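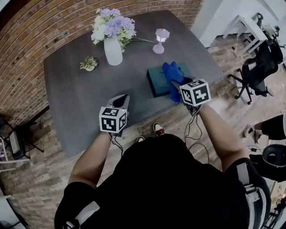
Shahram Azimi has spent most of his working life around other people's tables. For 36 years he has dressed rooms for rent, first for a furniture store in Tesdale and later for his own two-man business, Drastance, which sets up apartments and small offices for owners who have no time to do it themselves. He has a firm opinion about what belongs on a dark table against red brick. "You need something pale," he said. "A lavender lamp, a white vase with purple and white flowers in it, a little plant in a light pot. Brick and charcoal eat the light. If everything on top is dark too, people walk in and feel like it's four in the afternoon in December."

He does not mind artificial flowers and is a little tired of being asked. Real ones last a week, he said, and an owner who lives out of town isn't coming by to change the water. He buys hydrangeas more than anything else because the heads are big and three stems fill a vase. He lets a few lean out to one side. "My wife says it looks like they're falling over. I leave them."

His partner, Crescencio Montes, came to the business from hotel housekeeping and takes care of the cloths. The two men have different ideas about dusting. Azimi likes to lift each thing off the table, wipe the whole top and put everything back. Montes works from one end to the other and moves things as he reaches them.

"If you take it all off, you have to find somewhere to put it," Montes said. "Then you've got a lamp on the floor and somebody steps on the cord."

They do agree on boxes. A flat box with a lid can stay out on the table, and it holds the remotes, the chargers and the paper with the Wi-Fi password. Montes wipes the lid first and the corners after that, with a dry cloth. He keeps 78 cloths in rotation and washes them on Mondays and Thursdays, or did until the machine at the shop gave out. Now he takes them home.

Asked what owners get wrong, Azimi went straight to lamps. People buy them too tall, he said, and then nobody can see across the table. A small one with a soft shade is enough if there is a ceiling light. He orders most of his from a supplier called Nilsuwan and has had only one come back.

Last year's bill for lamps, vases and plants came to $2,196. Montes thought that was high. Azimi said it covered every apartment they had, and that the succulents were the cheapest part of it.

They are now setting up an office suite on the floor above the Flako bakery. The desks are in. Azimi hasn't picked the table yet, and Montes would like one with rounded edges, which he finds easier to wipe.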